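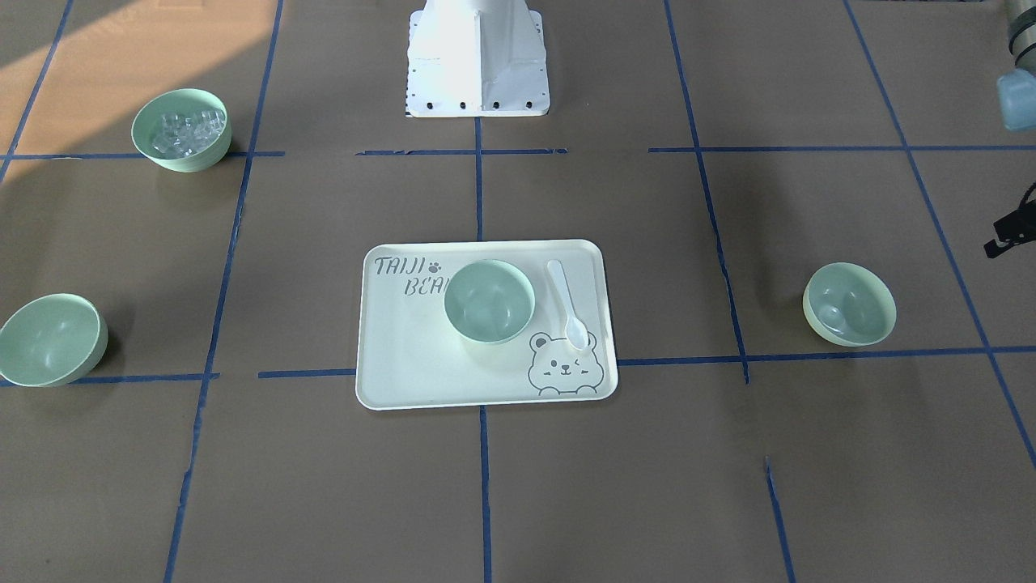

Marking out a bench into equal cells with tape

A taped grid is a cheap way of giving a work surface fixed positions. The method below suits sorting, mixing small batches or laying out parts in order. It was written for the benches at Dravstead and has since been used at Trarkum with minor changes.

You will need a steel rule, a soft pencil, a try square, a sharp knife and a roll of 16 mm cloth or paper tape. Use a colour that contrasts strongly with the covering.

1. Clear and cover the bench. Pull the sheet flat and fix it on the underside, so that no fixings sit in the working area. Butt the joints between sheets – do not overlap them.

2. Choose the cell size. Measure the widest container across the rim and add 40 mm. For most of our bowls this gives a cell of 250 mm. Allow for the tape width as well, or the cells will come out 16 mm short.

3. Set a baseline parallel to the front edge. Mark it at both ends and in the middle, then join the marks. All other lines are taken from this one.

4. Mark the cross lines with the try square. Measure each from the same end of the baseline. Stepping from one line to the next adds up small errors.

5. Lay the long strips first. Unroll the tape slack and press it down from the centre outwards. Stretched tape creeps back and lifts at the ends.

6. Lay the short strips between the long ones and trim them flush with light cuts. A heavy cut will go through the covering.

7. Check both diagonals of each cell. If they differ by more than the thickness of a pencil line, lift the short strip and lay it again.

Replace tape when the edges begin to pick up dust. Peadar Kinsella prefers to renew the whole grid each August; patching single strips works too, provided the baseline is still sound.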